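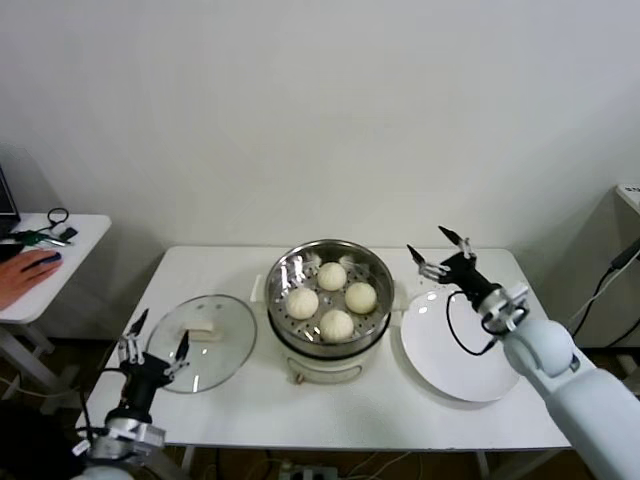
Steamed buns, with the lid set to one side.

How are ties broken at the Kendville bouldering comp?

Posted by Lilibeth Baluyot, 14 Dec 2021

I'm signed up for the January round at Ashour and the rules page says ties go to "fewest falls." Does that mean falls on everything, or only on the problems you finished? I fall off a lot of things I never had any business starting, so this matters to me. Also, is there a limit on tries?

Flerkero
Only the ones you finished. Your card has a box for tries next to each problem, and if you don't top it, the box is ignored. Your ten best climbs count. If two people are still level after that, they look at who got the hardest single problem. No limit on tries except your skin and the line behind you. Get a judge to sign before you wander off. I once lost 5 spots to a missing signature and have been very calm about it ever since.

Yee-man Tse
What Flerkero said, but the youth round has its own rules, so check if you're entering that.

Loltska
no idea about ties, never been close enough to the top to need one. parking is bad, go early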